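# Broadcast Complaints Should Be Decided in the Open

March 23, 2026

The Kerkness Broadcast Standards Panel exists to hear complaints about what is aired on licensed television and radio. It receives them from viewers, from public bodies and, with growing frequency, from broadcasters who object to the conduct of other broadcasters. The last category deserves more attention than it has been given, and the rules under which such complaints are heard should be changed before the panel's mandate comes up for renewal in November.

Under the present rules, a complaint is lodged in writing and referred to a screening officer. If it is admitted, the station named has four weeks to respond. The panel then meets in private, considers the papers and issues a decision. Only the outcome is published, usually in a single paragraph that names the parties and states whether the complaint was upheld. The evidence, the arguments and the reasoning remain in the file.

This arrangement was designed for a smaller industry. When Kerkness had two licensed stations, a dispute between them was likely to be settled by a telephone call, and the panel's work consisted mainly of viewer letters about language and scheduling. A private procedure did little harm in those conditions. It protected members of the public who did not wish to see their names in print, and it spared stations the expense of formal hearings over minor lapses.

The position today is different. Rimberg Television and Mernitz Broadcasting compete for the same evening audience, the same advertisers and, in several cases, the same presenters. Each has accused the other of misrepresenting its reporting. Each has used its own news programs to inform the public that a complaint has been made, and each has described the eventual decision in terms favorable to itself. A viewer who wished to know what the panel had found, and on what grounds, would have no means of learning it.
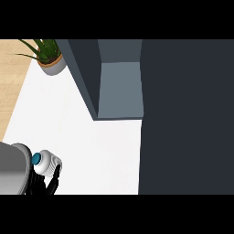 *Simulated interior with light wood flooring beside a white floor area.*

The first objection to openness is that it would turn the panel into a stage. Broadcasters, it is said, would file complaints for the sake of the hearing and use the proceedings as material for their own programs. The concern is reasonable, but the present system already permits this. A station may announce that it has filed a complaint, repeat its allegations at length and decline to mention that the matter was screened out. Publication of the full record would at least allow the audience to compare the announcement with the document.

The second objection concerns sources. Journalists must be able to defend a report without exposing the people who assisted them, and any reform which weakened that protection would be unacceptable. It is, however, a problem that courts and tribunals have handled for many years. Names may be withheld, passages may be redacted, and a portion of a hearing may be closed on application. The need to protect particular facts does not justify sealing every page of every case.

A third objection is cost. The panel has a small staff, and it has stated that it cannot prepare reasoned decisions in all matters. A distinction should therefore be drawn. Complaints from individual viewers could continue to be handled under the existing procedure, with the complainant's name withheld on request. Complaints brought by one licensee against another should be subject to a filing fee of $1,000, with a further $2,000 payable if the matter proceeds to a hearing. Those sums are modest for a television station. They would pay for the drafting of proper decisions and might discourage filings made chiefly for publicity.

The consultation paper prepared for the panel by the Li Institute takes a more cautious view. It recommends that summaries be lengthened and that parties be asked to refrain from public comment while a case is pending. Longer summaries would be welcome. The request for silence is less persuasive. A voluntary undertaking will be honored by the station with the weaker case and the better manners, and it cannot be enforced without penalties the panel does not possess.

What is required is a rule that the complaint, the response and the decision be published together on the day the decision is issued, subject to redaction for good cause. Where a station has broadcast an account of the complaint, it should be obliged to broadcast the finding in the same program and at comparable length.

The consultation remains open to the public. Submissions may be made in writing to the panel's office in Kerkness, and readers who hold a view on the matter, including those who disagree with the one set out in this column, are encouraged to send them.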